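Home cooks wanted for our one-pot suppers project in Ollivlow

Hello! I'm Rasmus Šimkus and I'm looking for 12 people who cook at home most nights and wouldn't mind doing it with a small electric cooking pot for a few weeks. You don't have to be any good at it. I burn rice myself, and I've been doing this sort of thing for years.

I'm putting together a little recipe book for people in bedsits, shared houses and student rooms, the sort of places where you get one socket, a bit of worktop and a fridge shelf with your name on it. Verton, who are printing it, would like every recipe tried by someone other than me before it goes in (fair enough, after the dumplings). So that's where you come in.

You'd borrow a pot from us and cook 5 suppers from the draft, whichever ones you fancy. There's a lentil stew, a chicken and barley thing, noodles, a very nice squash soup and a steamed pudding I'm rather proud of. After each one you fill in a page for me: what you bought, how long it took, what you changed, and whether you'd make it again. Please be rude if it deserves it! 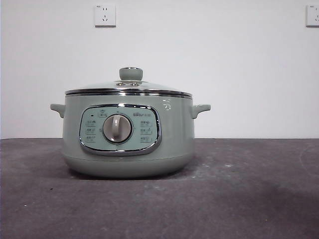 You get to keep the pot at the end, plus £94 towards your shopping and your time, paid once I've had your last page back. Everybody who sends in all their notes gets a copy of the book too, with their name in the back if they'd like it there.

I'd especially love to hear from people who cook for one, people feeding small children in a tiny kitchen, and anybody who usually lives on toast. Vegetarians very welcome, there's plenty for you. If you have a serious food allergy, tell me when you write and we'll go through the ingredients together before you say yes. You do need to be over 18 and able to get to Ollivlow once to pick up your pot, as I can't post them.

There's a short get-together at the Nikolaidis café on collection day, with tea and cake, and I'll show everyone the settings I use so we're all starting from the same place. After that you're on your own in your kitchen, though you can ring me if the stew looks wrong.

To put your name down, send me a few lines with what you ate last night, what your kitchen's like and which evenings you normally cook. No CV, please. I need to hear from you by 25 September 2026, and I'll reply to everybody either way.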